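I have been meaning to write about foam blocks since March, and every time I sit down to do it somebody small wants a biscuit. So, it's nearly bedtime, the dishwasher is on, and you're getting it in whatever order it comes out.

We bought our first set when we moved to Clornbridge. The old flat in Virnenholm had carpet everywhere, but this house has hard floors and a downstairs neighbour (hello Selina, sorry Selina), and a wooden brick dropped from table height at six in the morning makes a sound you feel in your teeth. Foam makes no sound at all! I can't tell you what that did for my mornings.

## Picking a set

I'm fussy about these now, which is a silly thing to be fussy about, but there we are. I like plain cubes best. The sets with arches and little half-moons look lovely in the tub and then the arches get chewed, and you end up with one sad arch that won't stand up. Cubes just carry on being cubes.

Size matters more than I'd thought. Too small and they go under the sofa and stay there. Big enough that a two-year-old needs a proper grip is about right, and grown-ups enjoy them more at that size too (my brother-in-law Valentin spent an entire Sunday lunch on one tower and missed the pudding).

Colour is personal. I've gone right off the bright primary sets and I'm all for the soft ones, the blues and pinks that look a bit like sugared almonds. Put a light blue one on a pink one on a plain white table and I'm perfectly happy, even when the top one isn't quite square on the bottom one.

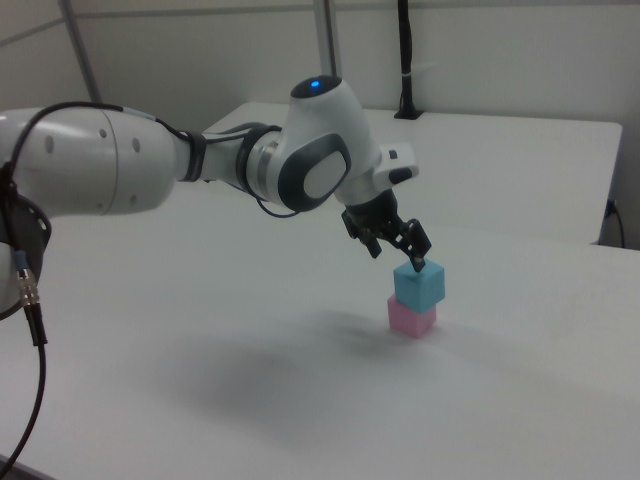 ## Two-block towers are underrated

Everyone goes straight for height. My eldest wants it up to the lampshade or it doesn't count, and then there are tears. With the little one I've been sticking to two. One down, one on top, hand away, done. Then we swap them over and do it again, and again, and about forty more times while my tea goes cold.

The letting go is the tricky bit. Foam is so light that it comes back up with your fingers if you're a bit sticky, and in this house everyone is always a bit sticky. Theresia, who had four of her own and has seen it all, told me to press down gently on the top one for a second before letting go. It works a treat. I do it myself now without thinking.

A flat table helps as well. We tried on the rug for weeks and I couldn't work out why it was all going wrong.

## Washing them

Warm water, a drop of washing-up liquid, squeeze, rinse, squeeze again. Stand them on a towel by the window overnight and turn them in the morning. I once put a batch on the radiator to hurry things along and they went crispy on one side, so don't do that. Don't put them in the tumble dryer either, Pirmin.

They do pick up fluff. I've tried a lint roller (fine), sticky tape (better) and ignoring it (my current method).

Next job is finding something to keep them in. The cardboard box has lost its bottom and the cat has moved into what's left of it, so if anyone has a spare tub with a lid, I'll swap you for a jar of plum jam.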